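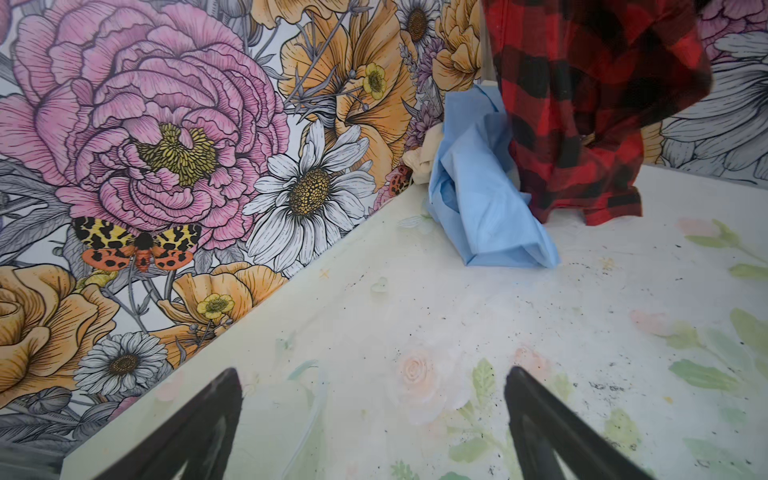
Textiles at Home, Unit 8: Sorting and Folding Mixed Cloth

Please read these notes before the practical. They go with the Brondmont course book, but the order of the steps is my own.

1. Preparing the table
Put the table in a corner if you can. Two walls stop the pile from sliding. Wipe the surface first, and take away small loose items, as they get folded inside the cloth.

2. First sorting
Separate by weight and not by colour. Thin cotton goes to the front and heavier pieces to the back. Do not press the pile flat at this stage.
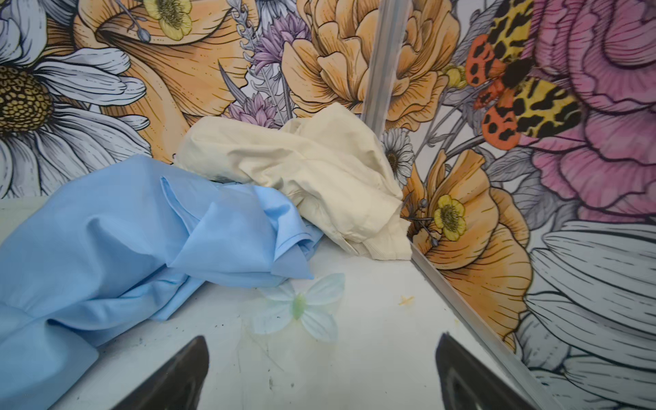 Fig. 1. Light blue cloth and cream cloth before sorting, with a small artificial flower head on the table.

Look for a hem on every piece. When you have found one hem, you can find the two corners that belong to it, and the rest is easier. For a knit band, hold it loosely and never pull.

3. Checked fabric
Plaid helps the beginner, for the checks show if a fold is straight. 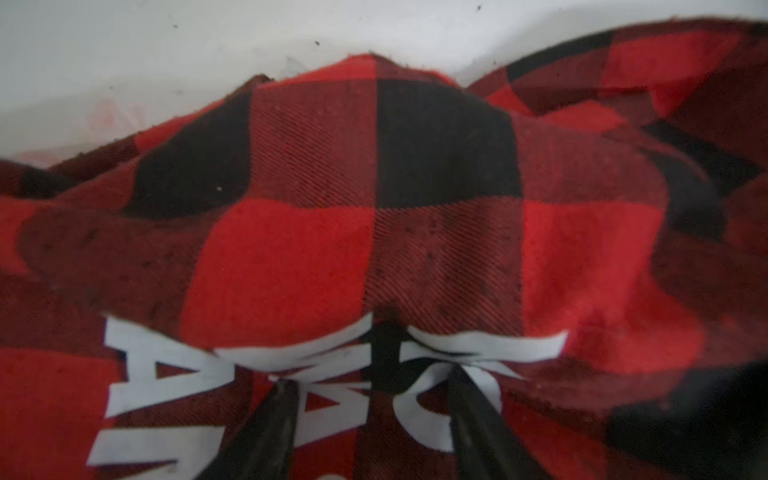 Match one line of checks with the same line on the other half, then smooth from the middle to the outside. Frayed threads may be cut with small scissors. Lint is removed last, with a dry brush.

Homework: fold one square cloth of 80 cm in two different ways and write which one stays neat longer.

Related handouts
Unit 7: Washing Labels
Unit 9: Storage and Drawers
Hafstein Folding Chart
Duner Mending Notes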